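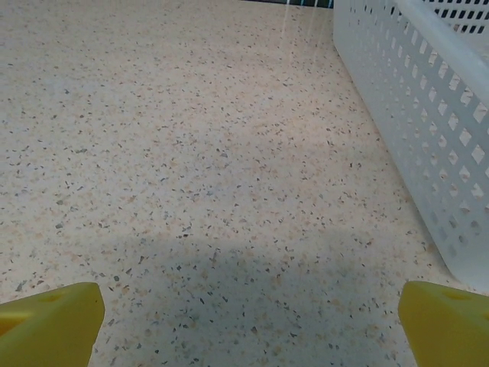 Kapitel 4: Zu Gast beim Greifer

Was Sie in diesem Kapitel erwartet

Bevor wir uns an Koordinatensysteme und Greifkräfte machen, möchte ich Sie auf einen Besuch mitnehmen. Wer zum ersten Mal neben einem arbeitenden Roboterarm gestanden hat, liest die Formeln im zweiten Teil dieses Kapitels nämlich mit anderen Augen, das habe ich in all den Jahren bei meinen Kursen immer wieder erlebt (und bei mir selbst war es nicht anders!). Der Besuch führt uns nach Bavside, zum Tag der offenen Tür bei der Firma Verik, die dort jeden August ihre Versuchshalle öffnet.

4.1 Ein Vormittag in Bavside

Die Halle ist kleiner, als man sie sich vorstellt. Gegen neun Uhr drängten sich schon die ersten Familien am Eingang, dazu zwei Schulklassen und ein paar Leute vom Maschinenbauer Tillman, die sich auffällig für die Kabelführung interessierten. Mei Quintanilla, Leiterin der Versuchsgruppe, begrüßte alle mit einem Satz, den ich mir ins Heft geschrieben habe: »Bitte schauen Sie heute nicht auf den Arm, schauen Sie auf den Tisch.« Ich gebe zu, dass ich das zunächst für eine Höflichkeitsfloskel hielt. Erst gegen Mittag verstand ich, wie ernst sie es gemeint hatte.

Denn der Arm bewegt sich ja recht elegant, und man schaut ihm gern zu, aber das Schwierige geschieht vorn an den Fingern. Eine kleine Kamera am Handgelenk blickt auf die Arbeitsfläche, und im Bild hat sie immer auch die beiden gelben Greiferfinger, links unten und rechts unten, weit geöffnet. Dazwischen liegt die gesprenkelte Platte, cremefarben mit dunkelgrauen und hellbraun-orangen Einschlüssen, und rechts steht ein weißer Kunststoffkorb mit durchbrochener Wand. Für Sie und mich ist das eine Arbeitsplatte mit einem Korb darauf. Für ein Bildverarbeitungsprogramm ist es zunächst eine gewaltige Menge heller und dunkler Punkte, und jeder Fleck im Stein könnte ebenso gut ein Krümel oder eine Schraube sein!

Feng-yi Chang, der in der Halle die Vorführungen betreute, stellte den Besuchern dazu eine hübsche Aufgabe: Woran erkennt man, wo der Korb aufhört und die Platte anfängt? Die Kinder waren übrigens schneller als wir Erwachsenen. Eines zeigte sofort auf den festen Streifen am unteren Rand des Korbes, der keine Löcher hat, ein anderes auf den glatten Rand oben. Genau solche durchgehenden Kanten sind es, nach denen auch ein Programm suchen kann, und wir werden in Abschnitt 4.3 sehen, wie man das in Zahlen fasst.

Ein zweiter Gedanke kam von Myrtle Achterberg, einer pensionierten Fotografin, die neben mir stand. Sie wies auf den weichen Schatten zwischen den Fingern hin und meinte, mit solchen Übergängen habe sie ihr halbes Berufsleben verbracht. Ein Schatten hat keine scharfe Grenze, er läuft allmählich aus, und wer nur nach Helligkeit trennt, schneidet ihn an einer beliebigen Stelle durch. Behalten Sie diese Bemerkung bitte im Kopf, wir brauchen sie beim Thema Schwellenwerte.

Am Nachmittag durfte man die Steuerung selbst ausprobieren. Ich stellte die Öffnungsweite der Finger auf 40 Millimeter, dann auf 81, und war überrascht, wie sehr sich mein Gefühl für den verfügbaren Platz dabei veränderte. Die Übungssoftware heißt Patlow, und Sie werden ihr in den Aufgaben wieder begegnen.

Begriffe, die Sie sich schon jetzt notieren sollten

Handgelenkkamera: eine Kamera, die sich mit dem Greifer mitbewegt.
Öffnungsweite: der Abstand zwischen den Innenflächen der Finger.
Schwellenwert: der Helligkeitswert, an dem ein Programm Hell und Dunkel trennt.

4.2 Vom Tisch zum Koordinatensystem

Kehren wir nun an den Schreibtisch zurück und nehmen Papier, Bleistift und ein Lineal zur Hand. Wir legen den Ursprung unseres ersten Koordinatensystems genau in die Mitte zwischen die beiden Finger und lassen die x-Achse nach rechts zeigen.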